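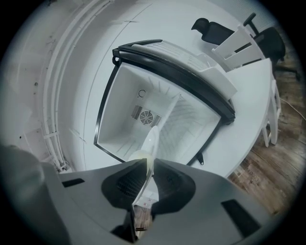 Week 6 handout: Cleaning and resetting a mini fridge

Housekeeping Basics, Enwood evening program
Notes by Neelam Upadhyay

Hello again everyone! These are my notes from the board, typed up with the bits I said out loud and forgot to write down. If you missed class, read the whole thing. If you were there, skip to the drying part, where I rushed you terribly (sorry, we had the room only until nine).

Why a whole session on a tiny fridge

Those of you who will be working in guest rooms or student housing are going to meet more mini fridges than full-size ones. The residence at Collholm has 287 rooms and a small fridge in nearly every one. They get treated badly. People put a leaky carton in, go home for a break, and come back to a smell. And they're low down, so you're on your knees for most of this job. Bring a folded towel or a gardening pad. I mean it!

A small white one with a plain molded interior is a nice place to start: smooth plastic walls, ridges down the sides where shelves would slot in, a vent panel on the back wall with a round fan grille, a bin on the door. Once you can do that one properly you can do most of them, and the fancier ones only add more pieces to lose.

Before you open the door

Unplug it, or switch it off at the wall if the plug is out of reach. Put a towel down along the front. If it's a fridge with frost in it, it needs to sit with the door open until the frost lets go by itself. Please don't chip at it. I have seen a butter knife go through a liner and that was the end of that fridge.

Check the floor too. On wood, even a small puddle left overnight can leave a mark, and then you have two jobs.

Emptying

Everything comes out, including the things you think you could work around. Food goes into a cooler bag if it's staying. If the fridge belongs to a guest or a student, you don't decide what's worth keeping unless the house rules say you do. Ask. Trilok Vashisht, whom some of you had for the laundry module, keeps a roll of masking tape in his apron and labels every bag with the room number before it leaves the room, and I've stolen the habit.

Loose parts

Take out whatever comes out without force: shelves, dividers, door bins, the odd little tray. A door bin usually lifts straight up, but look at how it sits before you pull, and support it from underneath with your other hand. If it won't move, leave it in place and clean it there. We aren't paid to win arguments with plastic.

Small loose pieces are where things go wrong. A thin white flap or clip on a white shelf in a white box is about as easy to find as a contact lens. Put small parts in one bowl, and keep the bowl away from the sink. The Desov laundry sink has a drain wide enough to swallow most of them, as we found out in March.

Let glass shelves come up to room temperature before they touch warm water. Plastic ones are more forgiving, but use warm water for them too and not hot.

What to wash with

The class mix is a teaspoon of dish soap in a small bucket of warm water. For smells, do a second wipe with baking soda in water (two tablespoons to a quart), then a plain water wipe. No bleach sprays inside, no scouring powder, and none of those green scrub pads. White plastic scratches more easily than you'd think, and the scratches hold dirt forever after.

Somebody asked about vinegar. It's fine on the walls if you dilute it, but I keep it off the rubber seal, and I don't like leaving a fridge smelling like salad.

The order of the wipe

1. Ceiling of the box first. Everyone forgets it. Get your head down low and look up, and you'll see why it matters.

2. Back wall next, with a cloth that's been wrung out hard. Go gently over the slats and the fan cover. You want no drips going in there at all. For dust in the grille use a dry, soft brush - an old makeup brush is perfect.

3. Side walls, following the ridges. Run a fingertip wrapped in cloth along each one. Crumbs and dried milk love a ridge.

4. Floor of the box, with extra time on the back corners.

5. Inside of the door, and the bin if it stayed on. The lip of a door bin collects sticky rings from bottles, and those want a warm wet cloth laid on them for a few minutes before you rub.

6. The gasket, which gets its own section because I have opinions.

The gasket

This is the rubber seal that runs around the door. On a black one you can't see mold well, so don't trust your eyes. Open the folds with your thumb and wipe inside them with a cloth over one finger, all the way around, hinge side included. Cotton swabs for the corners. Rinse the cloth often, or you're only moving the dirt along.

While you're there, check for splits and flat spots. The test I showed you: close the door on a strip of paper and tug. It should drag a little. If it slides right out, write it on the sheet with the room number and carry on. A tired seal is a maintenance job.

Drying (the part I rushed)

Dry everything with a clean, dry cloth, in the same order as above, ceiling first. Then leave the door open for as long as you possibly can. Half an hour is decent. If the fridge is going into storage, prop the door with a rolled washcloth so it can't swing shut, and leave it like that. A closed, unplugged, slightly damp fridge will smell awful in a few days and you'll be starting over.

Dry the loose parts upright in a rack so air gets at both sides. Don't stack them wet.

Putting it back together

Shelves in first, lowest one up. Slide them along the ridges evenly on both sides. If one side jams, back it all the way out and try again. Then dividers, then door bins, then whatever is left in your bowl. If there's something in the bowl and you don't know where it goes, don't throw it away and don't guess! Bag it, label it, tape the bag inside the door and note it down.

Close the door once, slowly, and listen for anything knocking. A bin that isn't seated will catch on the shelf behind it, and one good slam can crack it.

Plug it in. Leave food out until the inside is properly cold. I give it a couple of hours and check with a fridge thermometer, looking for 40 degrees Fahrenheit or a bit lower.

For the practical

You'll each get one fridge and 17 minutes for the wash and reassembly. Drying time isn't counted. The Naciri building is letting us use the ground floor pantry, so come in the side door and bring your own cloths (three at least, one kept dry). I'll be checking the ceiling, the gasket folds, the back corners and the underside of the door bin, and I'm telling you now so you can't be surprised.

The practical is on November 16, 2018, same start time as class. Sign up for a slot on the list by the door.

Reading for next week

Handout 7, on microwaves and kettles. Skip the page on coffee makers, it's out of date and I'm rewriting it. And if anyone has my small blue bucket from Monday, I'd love it back!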